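Lists > Zendstead Furniture List > Upholstery and Fabric > Message

Subject: Re: Gray tub chair, cushion cleaning and carpet marks
From: Defne Gündoğdu
Date: November 11, 2020

Gilang Sutanto wrote:

> Does anyone on the list have one of the rounded gray tub chairs with
> the thick seat? I am looking at one for the corner of our living room.
> Two questions. Does the seat cushion come out for cleaning, and does
> the chair leave marks on a light carpet? We have had pale gray carpet
> since May and I would like to keep it nice. Also, does the gray go
> with other grays? The store has it next to a brown rug and I can't
> tell.
>
> Gilang

Gilang,

We have had one for 7 months, in the upstairs sitting room. I can answer most of this.

The color first. It is sold as plain gray, but there is a little purple in it. On our pale gray carpet it looks fine, and a bit warmer than the carpet. Ask for a swatch and take it home before you order.

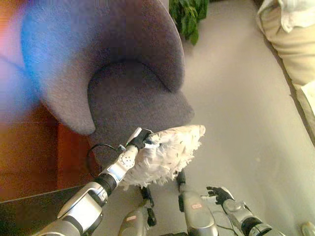
The cushion on ours does not come out. I checked with the shop before buying and was told it is fixed at the back. Crumbs go down into the gap along the inside of the backrest, so I use the narrow vacuum nozzle there once a week and a soft brush on the rest. For spills I blot with a white cloth and cold water. I tried an upholstery foam called Brilard on the underside first and it left a faint ring, so I have not used it anywhere that shows.

As for the carpet, the feet did leave dents. I turn the chair a few inches every month and the old dents come up with a damp cloth and a fingertip. Felt pads made no difference on carpet. Hacer Gökçe wrote to the list about using ice cubes for this and I have not tried it.

Lint is the thing I would warn you about. The fabric picks up everything.

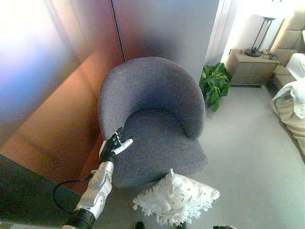
Anything fluffy or feathery kept near the chair will shed on it, and white shows up badly on this gray. A lint roller works but you go through a lot of sheets. A damp rubber glove is cheaper and does the arms in a couple of minutes - wipe in one direction only.

On size, measure your door. The back curves all the way around and does not come apart, and ours had to go up the stairs on its side. Two people managed it. If you like to sit with your feet up under you, try it in the store, because the arms come in close.

I looked at the Aydoğan one too, and the seat was softer than I wanted. I don't know how either of them holds up over years.

I still have the care leaflet and can scan it if you want it.

Defne

5 replies | 6 shares

Recent in Upholstery and Fabric
Re: Ice cubes for carpet dents - Hacer Gökçe
Avola footstool, replacement legs - Erhan Güler
Taking pet hair off wool blends - Güven Ersoy
Where to buy foam by the sheet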